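I've proved dough in all sorts of daft places over the years (airing cupboard, car, once on top of the telly) and my kitchen is still freezing every February, so this is how I get a decent loaf out of a cold house.

Start the night before. Mix your flour, water, salt and a small pinch of yeast in a big bowl until there's no dry stuff left at the bottom. It'll look rough and a bit lumpy, and that's fine! Cover it with a plate and go to bed.

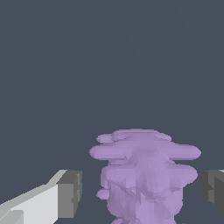
**Landlow Baking Club** | Beginners' pages

After 12 hours or so on the side it should be puffy with a few bubbles on top. If it's still sulking, stand the bowl in a sink of warm water and give it another 2 hours. Wyn Yorath swears by the oven with just the light on, but mine gets far too hot and I've ruined a batch that way.

Wet your hands, pull one edge up and fold it over, turn the bowl and keep going till the dough feels tight. Do that 3 times with a cup of tea in between. Then tip it out, shape it, and leave it under a tea towel while the oven heats right up – pot inside, lid on.

Lid off for the last bit of baking so the crust goes properly brown. And let it cool before you cut it (I never manage this).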